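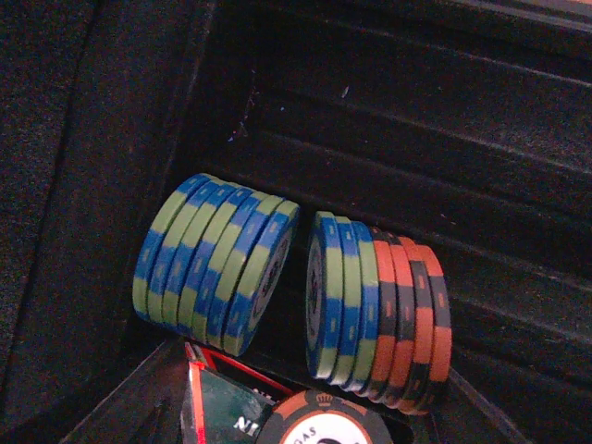
Blue-and-green and orange-and-black chips set on edge in a ridged tray.

Returning Chips to the Tray

These instructions apply to all game rooms at the Pitano Recreation Center. Each full set contains 100 chips and must be returned to the desk in its tray.

1. Clear cards and drinks from the table before handling the chips.

2. Sort the chips by color. Mixed stacks – blue-and-green with orange-and-black, for instance – should be separated before the set is returned.

3. Square each stack between the palms, then lower it into a groove so that the chips stand on edge, face to face. Do not force a chip into a full groove.

4. Set aside any chip that is cracked or sticky. Wipe sticky chips with a damp cloth and dry them fully.

5. Record missing chips on Form 368 and hand it in with the tray.

Questions may be directed to Xolani Mtshali at the front desk.

Revised 18 July 2026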